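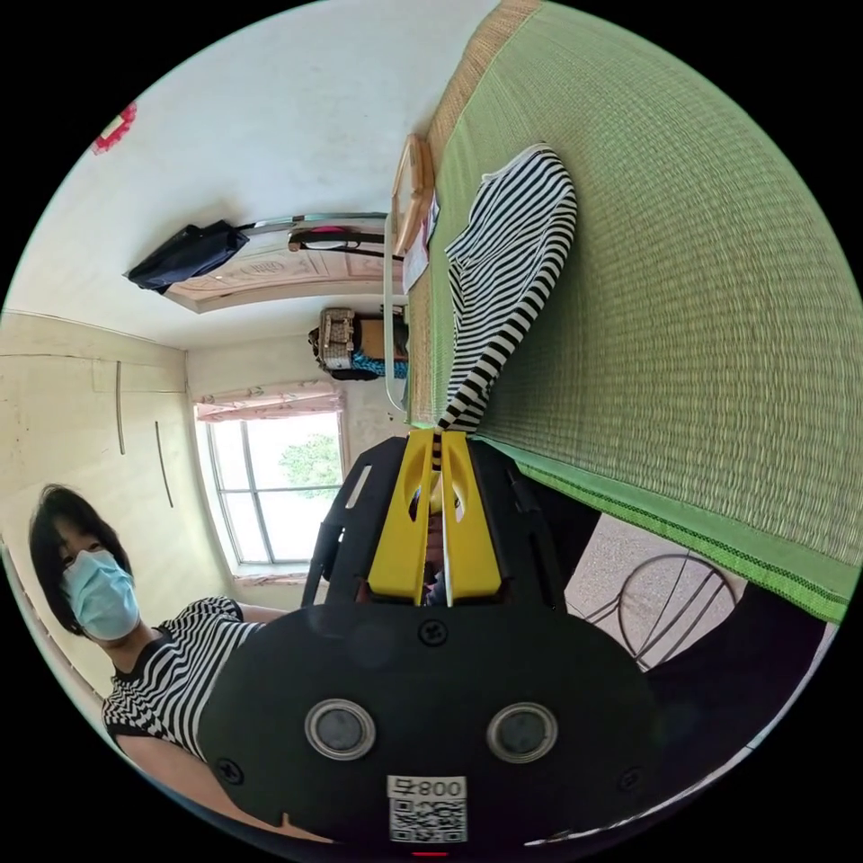
Riltunix hand gripper, unit 008, lined up on a striped sleeve. Green mat underneath.

Riltunix hand-held gripper kit: fingers for thin knits?

Posted by Funmilayo Babalola

I am reviewing the Riltunix two-gripper kit before our trial period runs out in May. The task is folding clothes on a woven mat. Both units have the stock yellow fingers. Heavy cotton is fine. On thin striped jersey the fingers close on the cuff and come up with nothing in almost 30 percent of attempts. The log for the last batch shows 248 closures, all on tops and sleeves.

Dodia sells a softer finger set that is listed as compatible. Sindport sells the same kit with a service plan and says the stock fingers only need adjusting. I would like to know which to try first. I would also like to know if changing the fingers means repeating the calibration, as that takes me 55 minutes per unit.

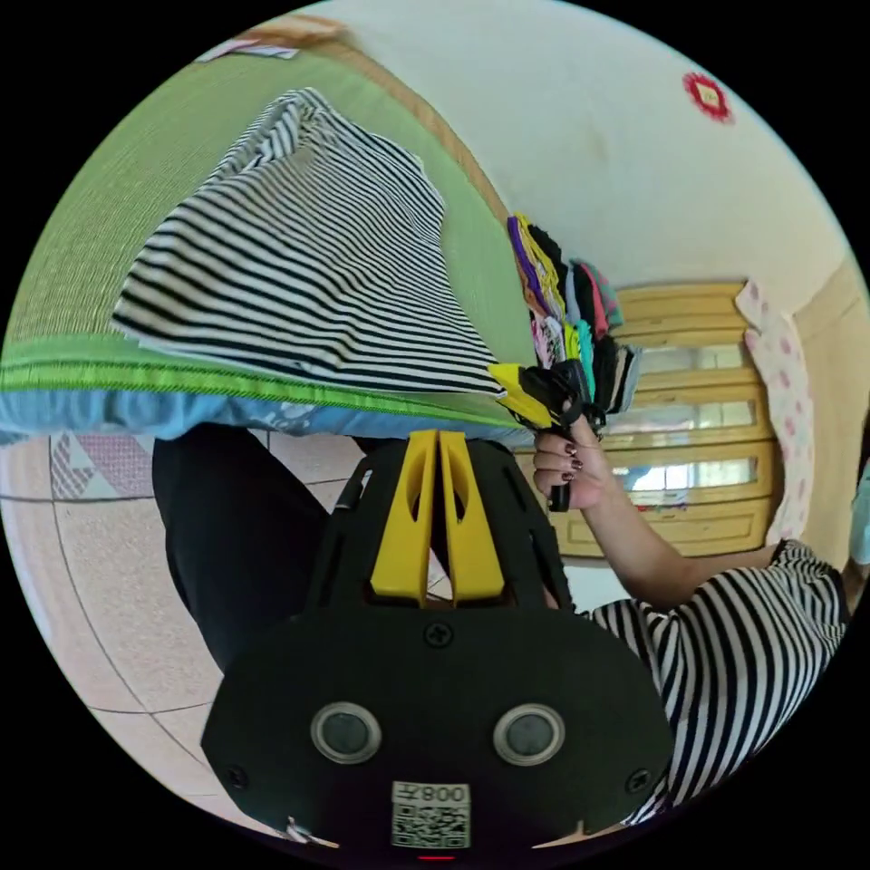
Closing on the hem of the folded top, second gripper in the right of the view.

Hem grasps are more reliable than cuff grasps. I assume that is the folded edge, but I have not tested it separately.

courtois_bench

Adjust first. It costs nothing. The stock fingers ship with a small gap at full close, and a single layer of jersey can slide through it. Loosen the finger mounts, close the handle fully, push the fingers together until the tips touch along the whole width, then tighten. Check with a strip of printer paper. If you can pull it out with light force, do it again.

Approach angle matters as well. Coming in flat over a woven mat, the lower finger rides on the weave and never gets under the cloth. Tilt the tool so one tip presses into the fabric slightly ahead of the edge, then close. You pinch a small ridge that way and do not depend on finding the edge at all.

On calibration: adjusting the gap only changes the zero point. Run the open/close routine from the menu. The full procedure is for a changed finger length, and the Dodia set is longer, so you would need it there. I ran the Dodia fingers for 200 cycles on T-shirts. Grip was better on jersey, but the pads picked up lint and had to be wiped often. I went back to stock.

mwk

Get the Dodia ones. The stock fingers are too slick for anything thin and I gave up adjusting mine.

Funmilayo Babalola

Reset the gap on both units and ran only the short routine. The paper strip now holds on one. The other still lets go at the left side of the tip, so I have asked Sindport for a replacement finger and will leave the Dodia order until it arrives.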